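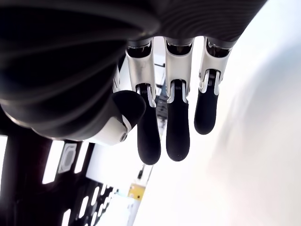

*Bidthorpe, novembre*

Nous cherchons des participants adultes pour une enquête sur le rangement de la table. L'enquête est organisée par l'atelier Cladivon, sous la responsabilité de Nuria Gebreyes, et elle porte sur une question assez modeste : quand une table est encombrée de choses qui ne vont pas ensemble, qu'est-ce que l'on prend en premier, et où est-ce qu'on le met ?

La première partie est déjà terminée. Nous avons reçu 678 fiches remplies à la maison, avec beaucoup de remarques sur les tiroirs de cuisine et sur les objets qui restent toujours au même endroit sans raison. Pour la deuxième partie, nous désirons inviter 104 personnes dans notre salle, une par une, et les laisser ranger à leur manière.

Vous pouvez vous inscrire si :

- vous avez dix-huit ans ou plus ;
- vous mangez chez vous au moins quatre fois par semaine ;
- vous pouvez rester debout devant une table pendant vingt minutes (une chaise est disponible sur demande) ;
- vous comprenez des consignes simples en français ou en anglais.

Il n'est pas nécessaire d'être une personne ordonnée. Les gens qui rangent mal, ou qui rangent seulement avant une visite, nous intéressent autant que les autres. Par contre, nous ne pouvons pas accepter deux personnes du même foyer, parce que les habitudes se ressemblent trop.
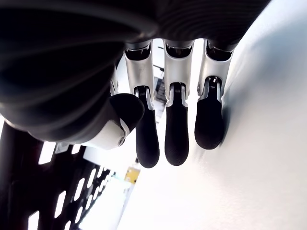 ## Déroulement de la séance

Une séance dure une heure et demie, pause comprise. Lingyun Qian vous accueille à l'entrée et vous donne la feuille de consentement à lire. Prenez le temps nécessaire, elle fait trois pages.

Ensuite vous passez à la table. On vous présente plusieurs petits ensembles d'objets, et pour chacun vous dites à voix haute ce que vous feriez, puis vous le faites. Certains ensembles sont très courts : une assiette et un tube, par exemple. Est-ce que l'on enlève le tube d'abord ? Est-ce que l'on porte les deux ensemble jusqu'à l'évier et que l'on trie après ? Les réponses des fiches étaient très partagées sur ce point - dans certaines familles, c'était même un sujet de dispute.

À la fin, il y a un entretien de vingt minutes avec Kumaresan Rajan sur vos habitudes à la maison. L'entretien est enregistré en son seulement.

Sur la grande table blanche, le tube vert est posé en biais dans l'assiette blanche au fin bord noir, avec son petit bouchon blanc qui dépasse un peu. Vous commencez avec ce genre de disposition et vous êtes libre de tout changer.
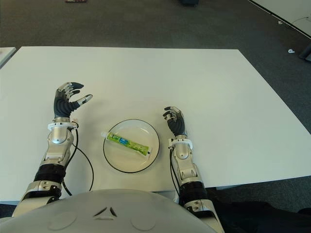
## Indemnité et inscription

Chaque participant reçoit un bon d'achat de la librairie Plerar et le remboursement du trajet en bus, sur présentation du billet. Le bon est remis le jour même, également si vous décidez d'arrêter avant la fin.

Les séances ont lieu à 9 h 30, à 13 h et à 16 h 15, au premier étage du bâtiment Zepeda. Il y a un ascenseur. Pour la séance de 16 h 15, merci d'arriver par la porte de la cour, l'autre est fermée à partir de 16 h.

Pour vous inscrire, écrivez à Braulio Ayala, à l'accueil de Cladivon, en indiquant :

1. votre nom et votre âge ;
2. le nombre de personnes dans votre foyer ;
3. deux horaires qui vous conviennent ;
4. si vous avez déjà envoyé une fiche pour la première partie (ce n'est pas une obligation).

Nous répondons à toutes les demandes, en principe dans les cinq jours. Les inscriptions restent ouvertes jusqu'à la fin de novembre.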